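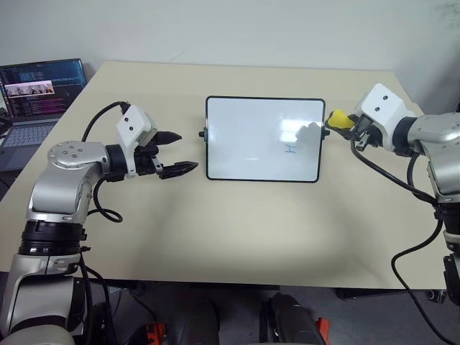
How to get the Lustavum ending in Haltum (without starting over)

Last updated May 9, 2023

Okay, so I finished Haltum three times before I got this ending, and two of those were my own silly fault. If you've landed here you probably already know there's a sidequest chain involving the bell tower and the old ferryman, and you've probably also found out that it shuts without any warning. I'm going to walk you through it in the order I do it now. Spoilers for everything up to the flooded chapel, and a few small ones after that.

Before you start

You need to be in chapter four, with the ferry running again. If Eichhorn is still sitting on the dock complaining about his rope, go and fix that first (the rope is in the boathouse loft, behind the nets, and you have to crouch to get it).

You also want 2,000 marks in your purse. I know that sounds like a lot at this point in the game. Sell the silver candlesticks from the manor if you still have them, because they're not used for anything, whatever the item text says. Don't sell the pewter cup! I sold the pewter cup on my first run and that was that.

Make a separate save here. The autosave in Haltum writes over itself every time you change area, and there are four area changes in the next part alone.

Step 1: Talk to Grirley at night

Grirley is the clockmaker, two doors along from the inn. In the daytime she just gives you the repair menu. Sleep at the inn until evening, then go around the back of her shop and knock on the green door. If you get the line about the cat, you've come too early in the evening, so wait by the well until the lamps are lit and try again.

She'll ask you what you heard in the tower. Pick "Nothing at all." The other two answers don't lock you out, but they send you off on a long walk to the quarry and back, and the quarry is my least favourite place in the entire game.

Pay her the 2,000 when she asks. You can haggle here, and it works, and you'll save a bit of money, but she remembers it in step 4 and you lose a clue. I'd just pay.

Step 2: The tower, again

Yes, you have to go back up. The stairs are in the same state you left them, so if you broke the third landing while running from the thing in the belfry, you'll need to take the outside ladder. It's slow. Hold the sprint button anyway - it does make you climb a little faster, even though the animation doesn't change.

At the top there are 12 bells. You want to ring them in the order of the names on Grirley's receipt, which is now in your journal under Letters (I looked under Maps for ages). The order is different in every playthrough, so don't copy it from a video. Each bell has its name on the inside of the rim and you have to stand underneath and look up to read it. Bring a lamp with oil in it.

If you make a mistake, leave the belfry, close the hatch, and go back up. That resets the bells. Ringing them all again on top of a wrong order only brings the crows.

Step 3: Ride the ferry and don't get off

This is the bit I was missing. After the bells, go down to the dock and take the ferry across to the chapel side. When Eichhorn says "Here we are, then," do nothing. Don't press anything, don't open the journal, put the controller down. It takes 156 seconds, and I know because I timed it with my oven. He'll sigh and start rowing again, and then you're headed for Lustavum.

Ruairi Laing, who comments here a lot, wrote in April to tell me that moving the camera is fine and only the movement stick cancels it. I've tested that since and he's right, so you can at least look at the water.

Step 4: The house in Lustavum

Save again when you arrive. There's a candle on the wall by the jetty that works as a save point, though it doesn't glow like the others.

The house has three rooms and the doors between them only open when you're facing away. It's a nice trick, and a bit horrible in headphones. Here's the route I use:

Go in through the kitchen and take the key from the bread crock.

Turn your back on the pantry door until you hear the latch, then walk backwards through it.

In the bedroom, put the pewter cup on the windowsill. If you paid Grirley in full, there'll be a note in the bed telling you which window. If you haggled, you're guessing, and a wrong guess costs you half your health.

Wait for rain, then take the cup back and drink it.

You can't fight anything in this house, so don't bother equipping the billhook. If you hear humming, stand still. Crouching doesn't help and I think it might make things worse, but I haven't been brave enough to check properly.

Step 5: Back to the mainland

Once you wake up on the jetty you can carry on with the main story as normal. The flooded chapel will have one extra pew with someone sitting in it. Sit down beside them before you touch the altar and the ending will play after the last boss. You do still have to beat the boss, sorry.

If it doesn't work

The pew is empty: you got off the ferry too soon at some point and then went back. The game only seems to count your first crossing after the bells. Reload the save from before step 1.

Eichhorn isn't at the dock: it's daytime and he's asleep in the boathouse. Sleep till evening.

The candle won't save: put your lamp out first.

Thanks to Britta Baumgart for checking the German version for me. She says the bells have completely different names there but the receipt works the same way, and the line to wait through on the ferry is a little longer. I'm doing the quarry letters next, so if you've found the one behind the crane please leave me a comment, I've been up and down that ladder all week.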